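Galindo pays a robot to drop things

10/03/2021

The newest hire at Galindo works nights, skips lunch and misses a lot. Management could not be happier.

The company, which packs parts kits out of a low brick building in Atitville, has spent the past few weeks having a robot arm reach into a metal bin of blocks and try to pick one up. It has done so 1,118 times under a project called Vurnetti. Every try is saved, the good ones along with the ones that would get a human being sent home early.

"People come by, watch it whiff twice and ask me if it's broken," said Periklis Margaritis, who runs the project. "I tell them that's two more for the pile."

The pile is the point. Vurnetti is meant to teach a program where to put the fingers when parts are heaped every which way, and the program learns from examples. Margaritis says a set made up only of clean grabs taught it to be very sure of itself. It then went after blocks pinned under other blocks with the confidence of a man who has never read a manual.

So the misses went back in. The program now gets a record of where the gripper went, how far it opened and whether anything came up with it. Tries are run in batches of 100, after which someone stirs the bin by hand. There was a plan to have the robot do its own stirring. It was good at getting blocks out of the bin and onto the floor, and the plan was shelved.

Devero, the software shop that handles the training side, gets a fresh set at the end of each batch and sends back a new version when it has one. The current version is number 13. Margaritis described it as "less proud" than number 12, and said he meant that as praise.

Blocks were chosen for the first round for being cheap and hard to hurt. Real parts come next, starting with brackets, which have holes and bent edges and are disliked by everyone who has ever had to sort them. Galindo has not set a date for that — Margaritis would say only that he wants to see more boring days first.

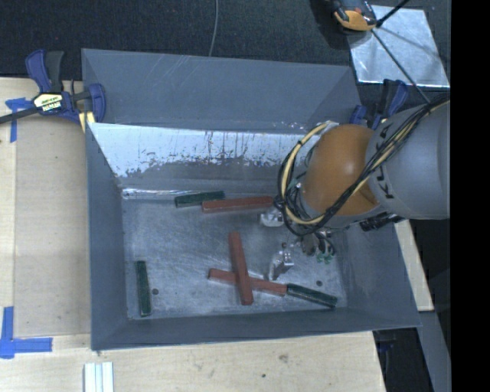
The night shift, for its part, has asked whether its own misses could also be counted as training. Galindo said it would look into it.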